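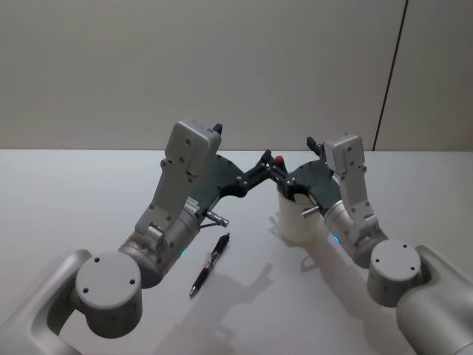 Category: Animated feature films

Zorkolby

Zorkolby is a hand-drawn animated fantasy film written and directed by Čestmír Šindelář, with music by Lenka Vlček. It follows a lamp keeper's daughter who sets out across a flooded country to return a stolen bell, and it is widely loved among fans of traditional animation for its painted skies, its patient storytelling and one of the most thrilling storm sequences ever put on paper. The film was produced by the small studio Giretach and runs 57 minutes.

Plot

The village of Zorkolby stands on stilts above a lake that was once farmland. Every evening the lamp keeper, Old Brannet, lights the beacon that guides the fishing boats home, and every evening the bell beneath the beacon rings by itself. When the bell vanishes, the boats begin to drift past the village without seeing it, and Brannet's daughter Ilka takes the smallest skiff and goes looking.

Her journey leads her to the Zorkier, a huge and mournful creature made of drowned orchards, with apple branches for antlers and reeds for a mane. The Zorkier has taken the bell because its sound is the only thing left from before the flood. Ilka can't bring herself to steal it back. She stays with the creature through the winter, learns the names of the villages under the water, and finally persuades it to carry the bell home itself. The closing minutes, in which the boats turn one by one toward the sound, are played without a word of dialogue.

Production

Šindelář had been sketching the Zorkier for years before he had a story to put it in. His early drawings show it as a kind of heron, then as a walking barn, and only later as the branching giant seen in the film. He drew the storyboards alone, 579 pages of them, and many shots in the finished picture match those pages almost line for line.

The backgrounds were painted in gouache on heavy paper, often with the sheet still damp so that the lake and sky would bleed into each other. Water was the great challenge. The crew drew the surface and the reflections on separate layers and let them slip slightly out of step, and the result is wonderful to watch: the lake seems to be thinking about something else. For the storm, the animators dropped the outlines entirely and worked in charcoal smears – a bold choice in a film that is otherwise so careful with its line.

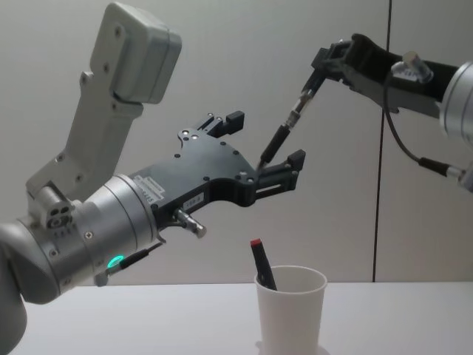 Silver arm segment and black two-finger gripper.

Music

Lenka Vlček wrote the score for a small group of strings, clarinet and hand bells. There are 2 main themes, one for Ilka and one for the Zorkier, and they share the same opening notes, something many viewers notice only on a second viewing. The bell itself is never heard in full until the last scene. Up to then Vlček uses only the fading end of its ring, so that when the complete note arrives it lands with tremendous force. The soundtrack album, titled simply Vlček, includes an early piano version of the winter music.

Themes and style

The film is full of meetings between unlike things, and Šindelář gives each of them room to breathe. Ilka and the Zorkier first come face to face in a long side view against a blank sky, with her hand and its muzzle slowly closing the gap. 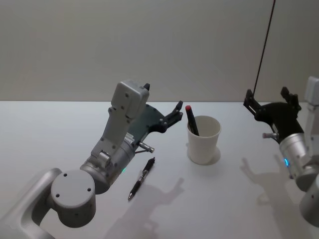
Šindelář's staging of the Zorkier depends heavily on the diagonal. The creature nearly always comes into a shot from a lower corner and stretches upward toward the middle, so that its body seems to go on forever outside the picture. It's an old illustrator's trick, and it works for almost any long, jointed shape: the robot arm reaching in from the bottom left over a white tabletop has the same pull, and so does a crane or a bare branch. Ilka, by contrast, is placed upright and near the center, and the audience's eye travels up the creature's neck to find her. Only in the final scene does the Zorkier stand straight.

Release and reception

Zorkolby opened in November in a handful of theaters and found its audience slowly, mostly through word of mouth and late screenings. Reviewers praised the storm and the silent ending above all. Some felt that the winter section moved too slowly for young children, though others named it as their favorite part. A restored version, with the colors matched again to the original gouache paintings, was first shown on 7 Jan 2024.

See also

Giretach (studio)
Hand-drawn animation
Gouache in film backgrounds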